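Ladidico Community Help
Topics > Arms and grippers > Choosing fingers and pads

Stock fingers or soft pads for play food pick and place?

Posted by benchtop_marigold
Wednesday, February 6, 2019

Hello everyone, and sorry in advance for the length of this, my posts tend to grow. We have been setting up a small arm with a two-finger gripper to move play food between plates, and I am trying to settle on one set of fingers before we record a long run. The choice is between the plain black fingers that came with the gripper and a set of Ultik soft pads that slip over the tips. I have gone back and forth on this so many times that I would love to hear from people who have lived with either one for a while.

What I did was 100 picks with each, same objects, same plates, same speed. The plain fingers dropped or missed 6. The soft pads dropped or missed 34, and I really expected it to go the other way! Most of the trouble with the pads was on the way down into a plate. They are thicker, so they touch the rim, or they nudge whatever is standing next to the thing I want, and by the time they close, the object has rolled a little.

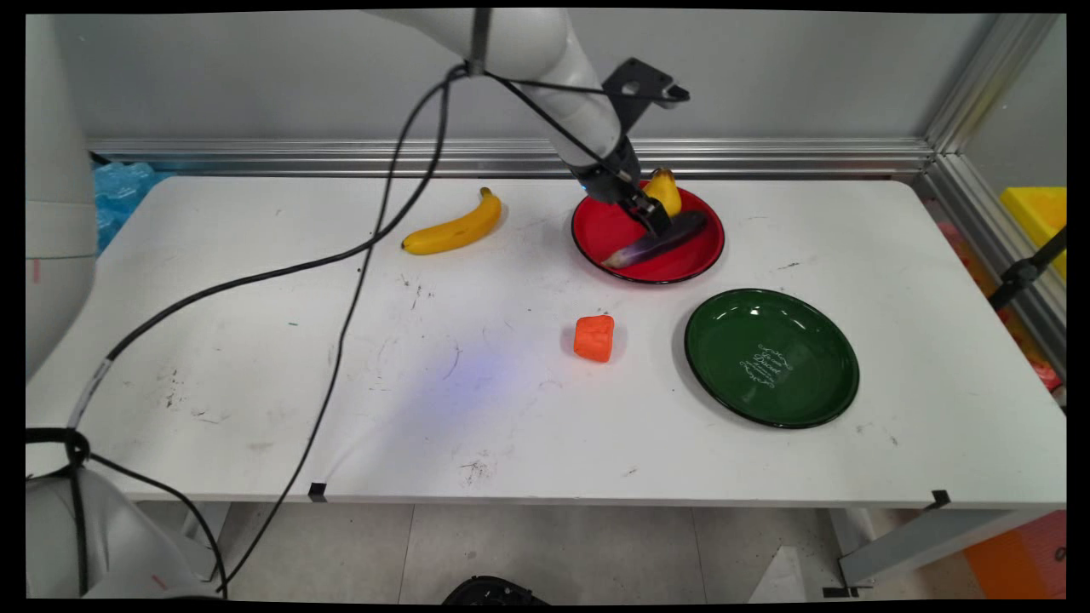
The eggplant is my worst customer with either set, mostly when it lies at a slant in the plate with the pear close behind it. The banana is easy on the open table and the orange block is easier still. I did try coming in from a different angle for the eggplant, and that helped the pads somewhat, but then my wrist camera view got worse and I had to redo the calibration, so I put it back.

So, two things. Is it worth spending more time on the pads, or should I just go with the plain fingers? And does anybody run a lower closing force on smooth plastic food? I am at 800 on the controller's scale and I honestly picked that number because it was the first one that held.

4 replies hidden by your filter - showing 3

padded_cell
I'd go with the plain fingers and not lose any sleep over it. We went through much the same thing last May with a set of Sadent fingers, which are about as slim as the ones you describe, and the slim shape mattered far more to us than what the surface was made of. When you are reaching into a plate with a rim and there is a second object close by, you need the room.

That said, I wouldn't throw the pads in a drawer just yet. You can trim them! Ours came down nicely with a sharp craft knife, only on the outside faces, leaving the inside alone. Do one pair and keep the other pair whole in case you go too far (I went too far). Then run the same set of picks again, but please write down for each miss whether it happened going down, closing, or lifting. Your 34 sounds like a lot, but if nearly all of them are on the way down then the grip itself may be perfectly fine, and you would be judging the pads on their width alone.

On the force, lower it in small steps until you start seeing slips on the lift, then go back up a step or two. Try it on the eggplant first, seeing as that's the one giving you grief. Hard closing on a rounded object can squirt it right out from between the fingers, a bit like a wet bar of soap, and that looks just like a weak grip when you are watching from across the room.

rail_and_bracket
get a suction cup, way easier

nong_kitchen_bot
I like suction too, but I'd be careful with it here. We tried a cup on the Nông bench and it was lovely on flat-sided things and hopeless on anything with a tight curve, so I think your orange block would be happy and your banana would not.

One small thing to add to the long answer up there. Check the height you are closing at before you change anything else. With the pads on, your fingertips are a little longer than the controller thinks they are, and if you never updated the tool length you are pushing into the plate each time - not hard enough to stop the arm, maybe, but enough to shift the plate and everything in it. I did precisely this for a good while and blamed the rubber. Measure from the flange to the end of the pad, put that number in, and run your eggplant again.

Also, it may be worth shuffling the order if you repeat the test. If you did all the plain picks first and all the pad picks after, something else could have drifted in between, like the camera mount working itself loose. I do ten with one, swap, ten with the other, and so on. It's tedious, I know, but you can have a nice cup of tea at each swap.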